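# Milside 卓上小物リスト

集会室「Milside」の木の天板で使う器と小物の一覧、および扱いのメモです。もとは紙のノートに書いていたものを、2024年8月にMarkdownへ移しました。管理は Ga-eun Ki。

## このリストの範囲

対象は、天板の上に出して使うものだけです。流し台の備品、冷蔵庫の中身、奥の棚の本は別の一覧にあります。椅子と照明も入っていません。

子どもの遊び道具と台所のものが同じ一覧に並んでいるのは、同じ天板を順番に使うためです。午前はお茶と軽い調理、午後はままごとや工作という日が多く、棚も分けていません。以前は二つのファイルに分かれていましたが、器を両方で使うようになって重複が増えたので、7月に一つにまとめました。

## ファイル構成

- `README.md` このファイル
- `items.csv` 品目の一覧
- `care.md` 洗い方と乾かし方の詳細
- `old/` 統合前の二つの一覧(更新しません)

`items.csv` の列は次のとおりです。

- `name` 呼び名。棚のラベルと同じ表記にする
- `group` 台所、遊び、共用のどれか
- `color` 見た目の色。迷ったら広めの言い方で書く
- `shelf` 戻す場所
- `note` 欠け、しみ、貸し出しなど

登録は現在53件です。同じ形の紙コップのような消耗品は、まとめて一行にしています。

## 棚の名前

棚には呼び名があります。窓側が Indau、流し側が Bendon、扉つきの低い棚が Shim です。由来は前の利用者がつけた名前で、変えるとラベルを全部貼り直すことになるため、そのまま使っています。

- Indau:器、盆、水差し
- Bendon:布、スポンジ、洗い桶
- Shim:遊び道具、紙コップ、工作の材料

Shim の扉は右から閉めます。左から閉めると金具が当たります。

## 天板

淡い蜂蜜色の木の天板です。細長い板を平行に並べたつくりで、継ぎ目に沿って水が残りやすいところがあります。

拭くときは継ぎ目と同じ方向に動かします。固く絞った布で一度、乾いた布でもう一度。洗剤は薄めたものを使い、研磨剤入りのものは使いません。熱い鍋をじかに置かないでください。輪じみがついた場合は、こすらずに `note` に書いて Ki まで知らせてください。

油は年に2回塗ります。前回は7月でした。塗った翌日まで紙類を置かないこと。

## 器と小物

### 緑の鉢

丸くて深い緑色の鉢です。つやのあるまだらの釉薬がかかっていて、縁の緑は一段濃く見えます。`group` は共用。

縁が欠けやすいので重ねません。水ものを入れたまま運ぶときは、鉢の半分までにします。洗ったあとは伏せずに、口を上にして布の上で乾かします。電子レンジには入れないでください。

買い替えるとすれば一つ3,000円近くするそうです。同じ色が手に入るかどうかは未確認です。

### 白い小さなブロック

石けんくらいの大きさの白い四角いものです。スポンジなのか畳んだ布なのか、一覧を作る人によって書き方が揺れていたため、`name` は「白ブロック」で統一しました。`group` は共用、戻す場所は Bendon です。湿ったまま棚に戻さないでください。

### 紙コップ

白い無地のものを使います。飲み物に使ったものは遊びに回さず、その日のうちに捨てます。遊び用に下ろしたものは底に丸印をつけ、Shim の下段に入れます。軽いので、窓を開けている日は倒れたり転がったりします。

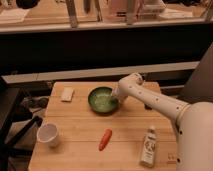 ## 片付けの手順

1. 中身のある器から先に流しへ運ぶ
2. 紙コップを集め、丸印のあるものだけ残す
3. 布とスポンジをすすいで絞る
4. 天板を拭く
5. 乾いたものから棚に戻す

5は急がなくてかまいません。鉢が乾いていないときは、布ごと Indau の前の台に置いて帰ってください。

## 未対応

- 水差し2点の `color` が空欄
- `care.md` に木の匙の項目がない
- Shim 上段のラベルの字が薄い

## 更新のしかた

品目を足すときは `items.csv` の末尾に一行追加してください。並べ替えは Ki がまとめて行います。廃棄した品目は行を消さず、`note` に「廃棄」と書きます。写しを手元に置いて使う場合は、棚の名前を自分の部屋のものに置き換えてください。

---

問い合わせ:Ga-eun Ki(Milside 受付) | © Milside 卓上小物リスト | ページの先頭へ戻る

コメント

**まめ**
緑の鉢、漂白剤は大丈夫ですか。お茶の色が残っているように見えて気になっています。

**Ga-eun Ki**
漂白剤は使わないでください。重曹を溶いたぬるま湯にしばらくつけると薄くなります。care.md にも足しておきます。

**北側の部屋の者**
CSVを借りました。うちは棚が一つしかないので shelf の列を消しましたが、ほかはそのまま使えています。紙コップの丸印は真似します。

**tomo_k**
天板の油は何を使っていますか?

**Ga-eun Ki**
亜麻仁油です。塗ったあとの布は水に浸してから捨てています。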